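The hallway, or how I stopped being scared of green

2026-06-29

So the hallway is finished. Well, finished apart from the bit behind the coat hooks, and the bit above the door where I need a taller ladder, and the skirting board on the left, which I'm pretending is a design choice. But finished enough that I've put the shoe rack back and swept up, and I've been walking up and down it all evening with a cup of tea like I'm in a gallery.

If you've been reading for a while you'll know it was magnolia. It was magnolia when we moved to Dretholm and I'm fairly sure it was magnolia when the people before us moved in, because when I took the old thermostat off there was magnolia underneath, and under that a slightly dirtier magnolia. I've lived with it for 10 years. I'd stopped seeing it, to be truthful, until Marisol came to stay at Easter, put her bag down and said "oh, it's like a dentist's in here". Thank you, Marisol. I love you, and it was exactly like a dentist's.

My first idea was blue. Everyone's first idea is blue, I think. I bought two tester pots from Tapia (the paint shop next to the old post office, not the café, which confuses everybody) and painted big squares by the stairs, and for a week I had two blue squares that looked lovely at breakfast and like a bruise by teatime. There's no window in our hall. All the light comes through the glass in the front door, which faces north, so anything with grey in it just gives up and goes to sleep.

Then I got brave and started looking at greens. I'd always been frightened of green indoors. My nan's bathroom was avocado, bath and all, and my school had that shiny pea colour up to shoulder height with cream above it, and I think the two of them between them put me off for most of my life. But once you start looking for green you find it everywhere. Bus seats, the awning at the greengrocer's, the inside of an old suitcase. I filled my phone with it.

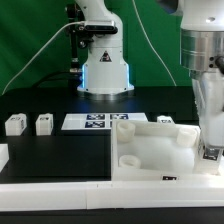 Bright green, with folds. Too much for a hallway, but what a colour.

Anyway, the woman in Tapia was very patient with me. I went in with my phone and a cushion cover and a leaf, and she spread the cards out on the counter and let me shuffle them about for ages while other people bought normal things like white spirit. What she did tell me, and I wish I'd known it years ago, is to stop painting squares on the wall. Paint a big sheet of lining paper, leave a white border round it, and move it around the house for a few days. On the wall your eye keeps comparing the new colour with the old one right up against it, and against magnolia everything looks filthy. With the border it gets a fair chance.

So I had sheets of green paper blu-tacked up all over the place. One on the stairs, one by the meter cupboard, one on the back of the front door that frightened the life out of me every time I came down for a glass of water. I had three favourites at first: a sagey one, a bottle green, and one I can only call "posh wellington". The sage went grey by the door (north light again!). The bottle green I adored, but with the doors shut it was like standing inside a bottle, so I suppose they'd named it properly.

The wellington won. It's got a lot of yellow in it, more than I'd have dared to choose off a card, and somehow all that yellow is what stops it going gloomy. At night with the lamp on it's almost olive. In the morning it's a proper leafy, cheerful thing. I'm very taken with it.

Now, the actual painting. I'd told myself it was a weekend job. It was not a weekend job. The filling and sanding alone ate one weekend, because as soon as you look closely at a wall you've ignored for years you find every hook, every pushchair scrape, and the dent from the time we got the wardrobe stuck. I got a bit obsessed. I'd be off to bed and see one more little dimple in the torchlight and go back for the filler knife.

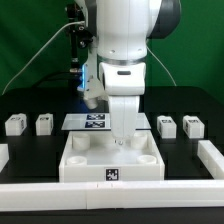

Then there was the masking tape saga. I bought the cheap stuff, it took a strip of paint off the door frame with it, and I had to sit on the bottom stair and eat a biscuit before I could look at it again. Crescencio next door lent me his good tape and also his good brush, an angled one with a short handle, and if you take one thing from this whole ramble please let it be the brush. I cut in the entire ceiling line by hand with it and only wobbled in the corner nobody stands in. I've since bought him a replacement and kept his. He knows.

Two coats, for anyone wondering. The tin said one might do it. The tin is an optimist. After the first coat I very nearly rang Awuor to say I'd ruined the house, as it had gone all patchy and you could see every roller stroke, but I left it overnight with the front door on the latch for the smell and the second coat sorted the lot. Roller from the top down, don't press, and don't go back over a bit that's started to dry, however much it's winking at you.

Money, as somebody always asks: the paint was the big one, and I've got half a tin left, so the meter cupboard is getting done on the inside as a treat for the man who reads the meter. I also spent £30 on a lamp from the junk shop on Rekitz Street. It has a wonky pleated shade and I wasn't looking for it, but it sits on the shelf by the door and makes the whole wall glow.

Next up is what to hang on it. I've got the framed map of the coast, which has been under the bed since we moved, and Anayeli has promised me one of her lino prints if she gets the ink to behave. I'd like to do a whole cluster going up the stairs, all different frames, but I know what I'm like with a spirit level and I'm not sure my marriage is ready. Perhaps in July, when it's too hot to do anything outside.

If any of you have done a dark hallway and gone for a coloured ceiling as well, tell me in the comments. I keep looking up at ours, and I've still got the brush.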